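## 4. Toothpaste and its packaging in the household

### 4.1 Material and households

The third group of products in our study is toothpaste. It was chosen for a practical reason: almost every household has it, it is bought again at short intervals, and the person who throws away the empty package is in most cases also the person who used it. This makes the answers easier to interpret than those for cleaning agents (Section 3), where one member of the family buys the product, another uses it and a third takes out the waste.

The written questionnaire was sent to households in Stustenmont and Condonau together with the questions on cleaning agents. We received 1,191 questionnaires in which the part on toothpaste was complete. From the households which had agreed to be contacted again, 300 were asked to keep their used packages for the period of the study and to give them to us in the paper bag provided. In 13 of these households the bag was returned empty or with packages of other products only, and these households are not included in the results on residues. They remain in the results of the questionnaire.

The two towns are different in one point that is important for this section. In Stustenmont the light packaging is collected at the house, in a separate bin, and in Condonau the residents have to bring it to a collection point. The rules on what belongs to light packaging are the same in both places, but they are explained in different words in the leaflets of the two towns. We come back to this in Section 4.4.

### 4.2 The tube as a package

Toothpaste is sold in several forms of package, among them pump dispensers, glass jars for tablets and the collapsible tube. In our material the tube was by far the most frequent form. It is therefore useful to recall its parts, as the same words are used in the tables below. By "body" we understand the flexible part which contains the paste. The "end seal" is the flat edge opposite the opening, where the body was closed after filling. The "shoulder" is the stiffer part between the body and the thread, and the "cap" is the closing part, which can be of the screw type or of the hinged type. The body and the cap are usually visible to the user as two separate things, while the shoulder is hidden under the cap or is seen as a part of the body (Figure 4).
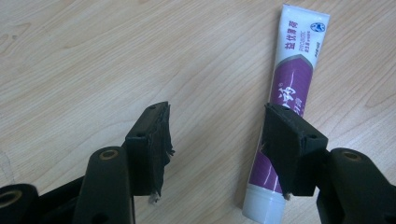

**Figure 4.** Toothpaste tube with a flat, crimped end seal and a white screw cap.

The type of the cap influences how the tube is stored. A tube with a wide hinged cap can stand on it, and the paste moves slowly towards the opening by its own weight. A tube with a small screw cap is normally laid down, or it is put into a cup with the cap upwards or downwards. In the questionnaire we asked only whether the tube is kept standing or lying. After the first interviews we understood that this question was too simple. Many persons keep the tube lying when it is full and standing when it is nearly empty, and they did not know which of the two answers they should tick. For this reason we report the results on storage only for the households with interviews.

A second difficulty concerns the material of the body. Bodies made of plastic only and bodies made of a laminate with a metal layer look very similar from the outside, and the printing on the package does not always help. Respondents were asked to say what they believed the tube to be made of. Their answer was then compared with our own inspection of the cut tube. The most common answer was "plastic", also in the cases where a metal layer was present. The answer "metal" was rare and came mostly from older respondents, who told us in the interviews that they remembered the tubes of their childhood, which kept their shape after being rolled up.

### 4.3 Residues and the moment of disposal

The moment at which a package is considered empty is not given by the package itself. It is a decision of the user, and it depends on patience, on the strength of the hands and on the presence of a new package in the cupboard. The last point was stronger than we had expected. In households which buy toothpaste in packs of several tubes, the discarded tubes contained clearly more paste than in households which buy one tube at a time. The difference was found in both towns and remained when we looked only at households of the same size.

We divided the ways of emptying into four groups, according to what the respondents told us: pressing from the middle, pressing from the end, rolling up, and cutting open. The first two are often mixed in the same family. Rolling up was described with some pride, and several respondents showed us a clip or a clothes peg with which they hold the rolled part in its place. Cutting open was mentioned by few households, but these households did it regularly and had scissors near the washbasin for this purpose. As could be expected, the residues were smallest in this group. We would nevertheless not recommend the practice in general advice to the public, as the edges of a laminate body can be sharp and the opened tube cannot be closed again.

The weighing of the residues was made in the laboratory in Dresa. Each tube was weighed as received, then cut along the side, washed with warm water, dried and weighed again. With tubes that arrived without the cap, which happened often enough to be a problem, we used the dry weight of a cap of the same brand and size. For around 100 tubes no such cap was available, and they were left out of the calculation. The paste which had dried in the thread was counted as residue, although no user would be able to use it.

It must also be said that the households knew that their tubes would be weighed. Some of them wrote short notes on the bag, for example that the tube belonged to a guest or that a child had thrown it away too early. We take these notes as a sign that the respondents wished to appear careful. The true residues in the two towns are probably larger than those given in Table 6.

### 4.4 Knowledge of the sorting rules

Most respondents knew that an empty tube belongs to the light packaging. The uncertainty began with the word "empty". In the leaflet of Condonau the packages should be "free of contents", and in that of Stustenmont they should be "emptied as far as possible". Respondents in Condonau more often put the tube into the general waste, and when asked for the reason they said that a tube is never free of contents. This is a correct observation. The stricter wording thus had an effect which was surely not wanted by its authors, namely that a part of the packages was lost for the separate collection.

The cap was a second source of doubt. The question was whether the cap should be left on the tube or removed. Neither leaflet gives an answer for tubes, but both contain a sentence about the lids of yoghurt cups, which should be taken off, and a number of respondents applied this sentence to toothpaste as well. Others left the cap on so that the paste would not come out in the bin. Both groups were convinced that they followed the rule.

In the interviews we also asked about objects which are used together with the toothpaste, mainly the glass or cup for rinsing the mouth. This question was taken over from an earlier study of the Lennox project on water use in the home, in order to have a comparison. Many households have a glass for this purpose which was formerly a part of a set in the kitchen and was moved to the bathroom when the other glasses of the set had been broken. It is then seldom replaced. If it breaks, it is put into the glass container in most of the households, although drinking glasses do not belong there in either of the two towns.
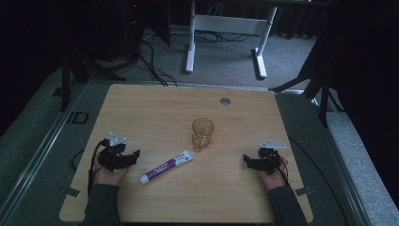
The error with the drinking glasses is of interest for us since it shows the same kind of thinking as the error with the caps. The respondents start from the material which they recognise, and they look for the container with the name of this material. The collection system, however, is built on the distinction between packaging and other objects. A drinking glass is made of glass and is not a package. A tube is a package and is made of materials which the user cannot name with certainty. In both cases the knowledge of the material does not lead to the correct container, and a leaflet which is ordered by materials will not correct the mistake.

In Stustenmont the leaflet was changed in March, during the second half of our study, and now has a short list of bathroom products with a drawing for each of them. The tube is shown with its cap on. We could not measure the effect of this change, as the questionnaires had already been returned, but in the interviews made afterwards the question about the cap was answered with less hesitation. The number of these interviews is too small for a comparison between the towns.

### 4.5 Limits of the data

The results for pump dispensers are not reported separately. Their number was low, and in several of them the mechanism could not be opened without loss of paste, so that the weighing was not reliable. Toothpaste tablets were mentioned in the questionnaire by a few younger respondents only and did not appear in the bags at all.

We did not ask about the price of the toothpaste. Some respondents told us without being asked that they empty an expensive tube with more care than a cheap one, and this should be included in a future questionnaire. The age of the person who takes the decision to throw the tube away was recorded only in the interviews. In families with small children the parents answered for the children, and it is possible that the tubes with children's toothpaste were treated differently from what was described to us. The residues in these tubes are therefore given in a separate line of Table 6.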